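Progress report to the Clellonville Recorded Music Fund
Project: Ploria, second album and associated vinyl pressing
Prepared by: Marjan Kiani, label management
Period covered: end of tracking to delivery of first masters

1. Status

Recording is complete. Mixing is complete on all tracks except the closing piece, which is being remixed from the stems. The project is within budget overall, with an overspend on studio hire and an underspend on travel. The release remains set for December, subject to the pressing date discussed in section 5.

2. Recording

Tracking took place at Biler over 18 studio days. The application allowed for fewer, and the extra days were used to re-record the string parts after a tuning discrepancy was found between the first session and the piano. Hamidreza Golestani engineered throughout. All sessions were recorded at 24-bit, 96 kHz, and the multitracks have been backed up to two drives held at separate addresses.

The santur parts were recorded last, with a close stereo pair and one room microphone. The room microphone was dropped from the mix on most tracks as it picked up ventilation noise below 100 Hz. A high-pass filter reduced this but thinned the lower strings of the instrument, and the close pair was judged adequate by itself.

Siamak Rahimi's bass clarinet was added remotely from Toledo. The files arrived at 44.1 kHz and were converted before editing. There is a slight timing drift on one long take, which has been corrected by hand at the section breaks.

3. Mixing and mastering

Dolores Thibodeaux has delivered mixes of the full album. Two rounds of revisions were allowed for in her fee and both have been used. The remix of the closing piece is being charged at her day rate and has been taken from contingency.

Separate masters are being made for digital and for vinyl. Side B currently runs longer than side A, and the cutting engineer has advised that the level would have to be lowered to fit it. We intend to move the short duet to side A, which brings the sides close to equal. The digital running order will stay as it is.

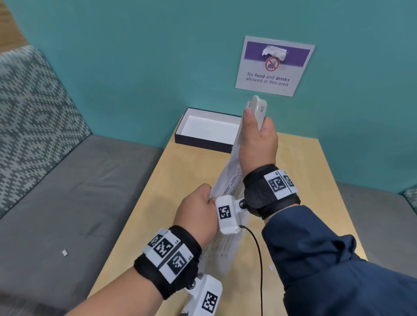
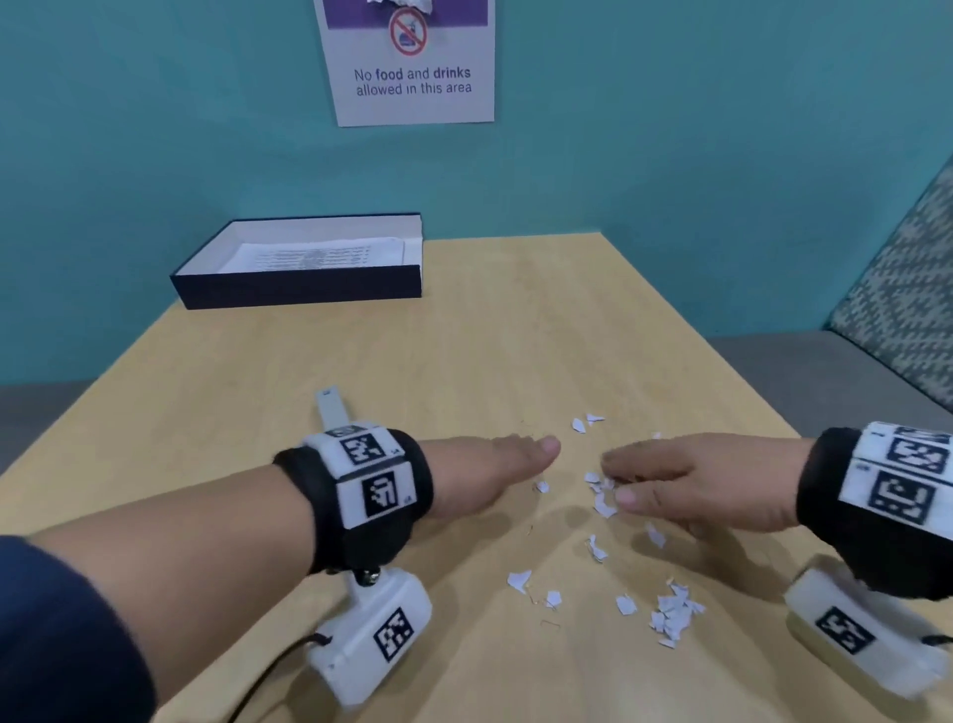 4. Rights and registration

All performers have signed session agreements. The composer splits were agreed in writing before mixing started. ISRC codes have been assigned to every track apart from the closing piece, which will receive one when the final mix is approved.

One sample remains uncleared. It is a field recording lasting a few seconds at the start of the fourth track. The owner has agreed in principle but has not returned the licence. If it is not back before the lacquers are cut, the opening will be replaced with a recording of our own, already made and mixed to the same length.

5. Manufacture

The order is for 900 copies in a single-colour printed sleeve with a printed inner. The gatefold in the original application has been dropped on cost grounds. Indira Raju has finished the front and back artwork - the spine text and the inner sleeve credits are still to be set.

The plant has offered a slot that allows for one round of test pressings. If these are rejected, the next slot would move the vinyl into the new year, and we would then release the digital version in December alone. We would like the Fund's view on whether a split release would affect the final instalment.

6. Live dates

There are 3 launch concerts planned. Clellonville and Toledo are confirmed, with fees agreed. The third is held as a pencil booking with no deposit paid. The full line-up will play at each - the string parts have been rearranged for two players to keep travel costs within the approved figure.

7. Next period

Approve the final mix and both masters.
Settle the outstanding sample licence or substitute the alternative opening.
Complete the inner sleeve and send all artwork to the plant.
Receive and check test pressings on two different turntables.
Confirm or release the third concert date.

The expenditure sheet and copies of invoices are supplied separately. The next report will follow approval of the test pressings.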